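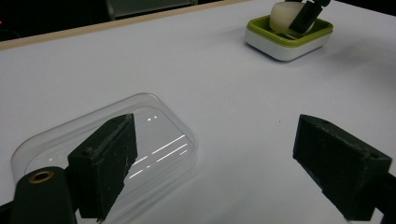

A white tabletop with a thin light-brown wooden rim.

Search the encyclopedia Enter a word or phrase Go

Tabletop

By the Rellalholm Household Encyclopedia
Updated 7/13/25
Share 90 Comments 2

A tabletop is the flat upper part of a table, on which people eat, write, play, sew, sort and mend. It may be a single slab, a set of boards joined side by side, or a thin surface layer fixed over a core of some other material. The word is also used for things made to be used on a table, such as tabletop games, and in older trade lists it appears as two words.

Few parts of a house get as much use, and few have such a rich and pleasing history of small improvements!

Early forms

Many early tables had tops that were not fixed to anything. Loose boards were laid across trestles for a meal and leaned against a wall afterwards, which left the floor free for work or sleeping. The English word "board", in the sense of meals provided to a lodger, comes from this habit, and so does the "board" of a company, whose members once sat round one. It is a lovely thing to find a plank of wood hiding inside so many ordinary words.

Fixed tops became more common as households gave over whole rooms to eating. Joiners then had to deal with the natural movement of timber. A wide wooden top swells across the grain in damp weather and shrinks in dry, while hardly changing in length. If it is screwed down tightly on all sides it may split. The usual answer is a set of wooden buttons, small blocks that are screwed to the underside and hook into a groove in the frame, letting the top slide a little as the seasons change. It is a wonderfully simple device, and it is still in use.

Materials

Solid wood remains popular for dining and kitchen tables. Oak, beech, ash and pine are all common, and each wears in its own way. Pine dents easily and goes a deep honey colour with age. Beech is close-grained and hard, and for that reason is often chosen for benches and butchers' blocks.

Stone tops, chiefly marble, granite and slate, are heavy and stay cool, so pastry cooks are fond of them. Marble is marked by lemon juice and vinegar. Slate is tougher in this respect and has long been used under the cloth of billiard tables, where flatness matters more than anything else.

Glass, metal, tile and linoleum have all had their turn. Linoleum tops, soft and quiet to write on, were a favourite for desks. Man-made boards faced with a hard plastic sheet brought bright, wipe-clean colours into a great many kitchens in the twentieth century, and plain white has never really gone away.

Edges

The edge of a tabletop does a surprising amount of work. It takes knocks from chairs, rests against forearms and hides the layers inside. A solid top may be left square, rounded over or shaped with a moulding. A layered top normally needs an edging of some sort, such as a glued strip, a metal band or a wooden lip. Where the lip stands slightly above the surface it will stop pencils and beads from rolling off — a feature much loved in drawing tables and children's furniture.

Drop-leaf tables use the rule joint, a matching pair of curves that lets the leaf swing down without leaving a gap. A well-cut rule joint is one of the real joys of old furniture and is worth kneeling down to look at.

Finish

A finish protects the surface and changes how it handles light. Gloss finishes bring out the grain but show fingerprints and glare. Matt finishes scatter the light and are restful for reading and close work. Oil and wax are easy to renew at home. Varnish gives better protection from spills but takes longer to repair.

Regional collections

The furniture museum at Drorkbridge has up to 200 loose tabletops on display, hung on the walls like paintings so that visitors can study the scratches, ink stains and knife marks. Its oldest pieces are trestle boards from farmhouses near Tarigan. Every October the museum lays one long row of them through its main hall and seats 500 people for supper, and the evening is as cheerful as it sounds.

At Favemura, tops were traditionally made with a shallow drawer opening from both sides, so that two people facing each other could share the same cutlery. Copies are still made there by hand.

Care

Wipe up spills soon after they happen and use mats under hot dishes. White rings on a waxed surface can often be lifted with a soft cloth and a little more wax. Strong sunlight will fade some timbers and darken others, so a vase or lamp should be moved from time to time.

See also: Trestle; Desk; Workbench; Rule joint; Linoleum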